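Home | About the Project | Ship Schedule | For Schools | FAQ | Contact

Frequently Asked Questions

Last updated: June

We get a lot of mail at the Sinerdale Coastal Mooring Project, and we love it – please keep writing! Many of the same questions come up every season, though, so we have gathered our answers on one page. If yours isn't covered, Sandamali Howlader in the shore office will be glad to hear from you.

What does the project do, in plain terms?

We keep a line of instruments anchored to the seafloor off the Sinerdale coast and we leave them there for months at a time, quietly recording temperature, salt, oxygen and the speed and direction of the currents. Twice a year we go out by ship, bring everything up, read out the data, scrub off whatever has decided to live on it (barnacles, mostly, and one season a very determined small octopus), and put it all back down again. The long record is the thing we care about. A single warm summer is interesting, but a string of them measured in the same spot with the same kind of sensor tells you a good deal more.

How deep are the moorings?

The shallowest sits in 79 meters of water, close enough in that you can still see the lighthouse from the deck on a clear morning. The deepest is at 1,000 meters, out past the shelf break in the area we call Contreras, after the bank just to the south of it. Things change a great deal between those two places, and a large part of our work is trying to understand how water moves from one to the other.

Why do you still need ships if the instruments run by themselves?

We get this one from nearly every school group, and it's a fair thing to ask. Batteries run down, ropes wear, and sensors drift a little from their true readings the longer they sit in salt water. Somebody has to go and check. We also take water samples by hand alongside each mooring, so that the sensor readings can be compared with bottles measured in the lab on shore. Gayan Pramanik, our chief scientist on most of the spring trips, likes to say that the bottle is the boss, and when the two disagree it is usually the bottle we believe.

What is Vullitz?

Vullitz is the name of our data portal, and before you ask, it doesn't stand for anything. You can look at plots from every mooring there, download the cleaned-up files, and read the notes that go with each recovery. Please do read the notes! They will tell you about the month the Contreras oxygen sensor was clogged, and which readings to leave out of an average.

How soon after a cruise can I see the data?

Temperature and salt usually go up within 40 days of the ship coming home. Oxygen takes longer, as the bottle samples have to be worked through first, and the current meters take longer still. If you are a student with a deadline bearing down on you, write to Tanvir Navaratnam, who looks after the portal and can often share an early version as long as you promise to mark it as preliminary.

Can I come along on a trip?

Possibly, and we would like you to ask. The ship has a limited number of bunks, and the science party gets first call on them, but we hold a berth on the fall trip for a teacher and another for a graduate student from outside the project. You'll need a medical form, a short safety course (Nilmini Marikar runs it in the harbor pool, and people seem to enjoy the part with the life raft) and a tolerance for breakfast at 5:30 in the morning. You don't need any earlier experience at sea.

Will I be seasick?

Quite likely, for the first day or two, and you'll be in good company. Bring whatever remedy your doctor suggests and start it before we leave the harbor. Plain crackers, fresh air and a look at the horizon do a lot of good, and the cook is very kind about it. 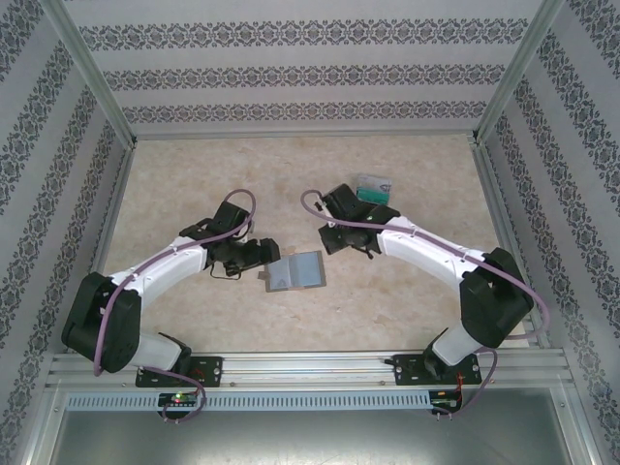
Two robot arms at a tabletop workspace.

I found one of your instruments on the beach. What should I do?

First of all, thank you! Now and then a float breaks loose and goes wandering. Please don't open it, even if it looks empty, and keep it out of strong sun if you can move it safely. There is a label on the housing with our phone number. Sewwandi Majumder will arrange to pick it up, and she'll send you a chart of where we think it drifted.

Do fishing boats have to stay away from the moorings?

We ask boats dragging gear along the bottom to give each site some room, and the positions are posted at the harbor office and on the portal. Most skippers have been generous with us over the years. If you've snagged a line, call us, whatever the hour – we would much sooner hear about it than wonder why a sensor went silent, and we won't be cross.

Do you visit schools?

We do, mostly in winter when the ship is laid up. A visit runs 40 minutes, which leaves time for a short talk and a chance to handle a retired current meter made by Bimum, a heavy old thing that has survived many classrooms. Schools farther away can book a video call through the shore office. Please tell us the age of the group when you write, so we can bring the right materials.

Related pages
Spring Recovery Notes
How to Read a Mooring Diagram
Berth Application for Teachers
Getting Started with Vullitz
Reporting a Lost Float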